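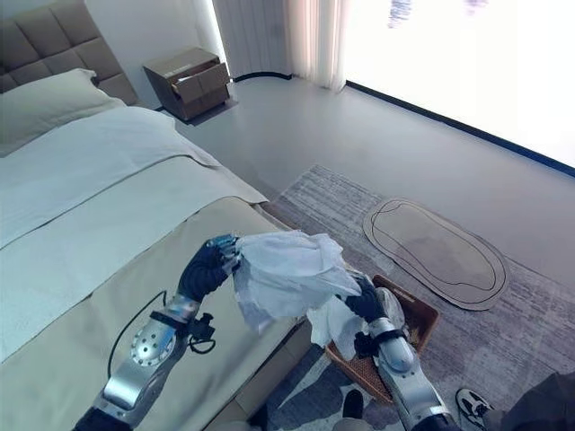

Figure 1. Station B, the foot of the bed: white cloth held at both sides above the wicker basket.

Where Should the Laundry Basket Live?
Emiliano Urquijo and Daiane Araújo, Household Studies project, Clolcombe

1. Why we did this
Daiane's position in July was that a basket belongs next to the bed. Emiliano's was that it belongs in the closet, where guests can't judge it. We were told to turn the argument into a project, and we now regret how much of our summer went into it.

2. Method
We set up 3 stations. A was the closet, B was the floor at the foot of the bed, and C was the hallway. Each of us emptied, sorted and folded the same load at every station, 19 rounds in all, and logged each item as "folded," "draped" or "other." The log has 369 entries. "Other" mostly means the floor.

3. Results
Station B was the quickest for both of us. The mattress works as a folding table, and you can lift something out of the basket and lay it flat without taking a step. The closet came last – there is no room in there for elbows.

Thin white fabric was miserable everywhere. It wrinkles if you look at it, and one end always slides back over the rim while you hunt for the corners. We tried folding it in the air and on the bed. The bed won, though the creases stayed.

4. Problems
Emiliano folds in thirds and Daiane in quarters. We should have settled this before round one. It is still not settled.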